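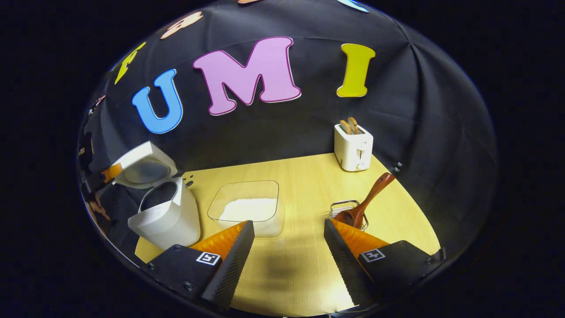 Quit by text at Kirkier, final check short

ramp_lead2
Posted January 6, 2022
Left the Dillbridge warehouse in December, notice sent by text. Final check is $400 short. Payroll says it's a uniform deduction. I signed nothing.

tallow
Check the handbook. Matheson had a clause like that and it held up.

oxbow9
A handbook clause isn't a signed authorization. Many states require one in writing. File a wage claim.

tallow
Depends on the state. Some accept the handbook acknowledgment page.

ramp_lead2
Jallo runs our payroll portal. It shows 2 deductions, both coded 9. No acknowledgment on file.

oxbow9
Save the stub as a PDF before they close your login.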